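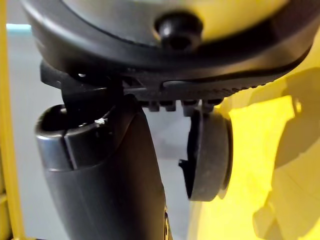

Rillen, Schlitze, Klemmen: Hält das wirklich?

Von Afaf Sleiman

Auf der Packung einer Fahrradlampe der Marke Vanwood steht: »Bombenfester Halt dank Rillenprofil«. Das klingt toll. Aber stimmt es auch? Auf Packungen steht ja vieles, und wer etwas verkaufen will, schreibt selten »hält mittelmäßig« darauf. Schauen wir uns die kleinen Teile an, mit denen andere Teile festgehalten werden.

Machen Rillen alles griffiger?

Das hört man oft. Rillen sind viele kleine Kerben nebeneinander. Du findest sie an Flaschendeckeln, an Drehknöpfen und an Kabelbindern. Deine Fingerhaut ist weich. Wenn du einen Flaschendeckel drehst, drückt sie sich ein bisschen in die Kerben hinein, und der Deckel kann nicht so leicht unter den Fingern wegrutschen. Für Finger stimmt die Behauptung also ziemlich gut.

Bei zwei harten Teilen wäre ich vorsichtiger. Leg ein glattes, hartes Lineal auf eine Leiste mit Rillen. Das Lineal kann nicht in die Kerben hineinrutschen, weil es zu steif ist. Es liegt nur oben auf den Spitzen und lässt sich oft genauso leicht verschieben wie vorher. Damit Rillen zwischen harten Teilen helfen, braucht das zweite Teil etwas Passendes: einen Zahn, eine Kante oder ebenfalls Rillen. Beim Kabelbinder sitzt im Kopf eine kleine Zunge. Sie schnappt in jede Kerbe ein und lässt das Band nur in eine Richtung durch.

»Rillenprofil« allein sagt deshalb noch gar nichts. Man muss fragen: Was greift denn hinein?

Wozu ist der Schlitz gut?

Ein Schlitz sieht aus wie ein Fehler. Da fehlt doch Material! Müsste ein Rohr ohne Schlitz nicht besser halten?

Stabiler ist es meistens schon. Es kann aber kaum nachgeben. Ein Röhrchen mit einem Schlitz lässt sich ein wenig auseinanderbiegen und federt danach zurück. Steckt man etwas hinein, das eine Spur zu dick ist, drückt das Röhrchen von außen dagegen. So funktionieren manche Stiftkappen und viele Steckverbindungen.

Ganz trauen sollte man dem Schlitz trotzdem nicht. Wer zu weit biegt, hört ein Knacken, und dann ist das Teil hin. Auch altes Plastik kann so spröde werden, dass es lieber bricht als federt.

Ist fester immer besser?

Im Werkunterricht in Dotitz hat eine Klasse Klemmen ausprobiert. Eine Gruppe hat Wäscheklammern 239-mal auf- und zugedrückt und danach gemeldet: »Die halten noch genauso gut.« Schön. Aber woran haben sie das gemerkt? Vorher hatte niemand gemessen. Herr Najjar, der Werklehrer, ließ sie mit neuen Klammern von vorne anfangen, diesmal mit einem Gewicht zum Vergleichen. Es gab Gemaule.

Und zu fest gibt es auch. Eine Klemme, die sehr stark drückt, kann Papier knicken oder Kunststoff verbiegen. Dreht man eine Schraube in Plastik mit aller Kraft an, kann das Gewinde ausreißen. Danach dreht sie sich leer herum und hält überhaupt nichts mehr.

Warum ist so vieles davon schwarz?

»Schwarz ist stärker« habe ich schon von Erwachsenen gehört. So einfach ist es leider nicht. Viele schwarze Kunststoffe enthalten ein feines schwarzes Pulver, das Ruß heißt. Es schützt gegen Sonnenlicht, und das ist draußen wirklich nützlich. Drinnen in einer Schublade scheint aber keine Sonne. Wie stark ein Teil ist, hängt vor allem davon ab, aus welchem Kunststoff es besteht und wie dick und in welcher Form es gebaut ist. Von außen sieht man das der Farbe nicht an.

Probier es selbst

Du brauchst eine Pappröhre, eine Schere, Papier und einen dicken Filzstift, der gerade nicht in die Röhre passt. Rolle dafür am besten selbst eine Röhre aus Karton und klebe sie zu.

Versuche zuerst, den Stift hineinzuschieben. Schneide die Röhre dann von einem Ende her 5 Zentimeter tief ein und versuche es noch einmal. Halte sie mit dem Stift nach unten und schüttle 10 Sekunden lang. Schreib auf, was passiert ist.

Mach den Versuch danach mit einer zweiten Röhre. Kommt etwas anderes heraus, dann hast du nichts falsch gemacht, aber du solltest noch eine dritte rollen.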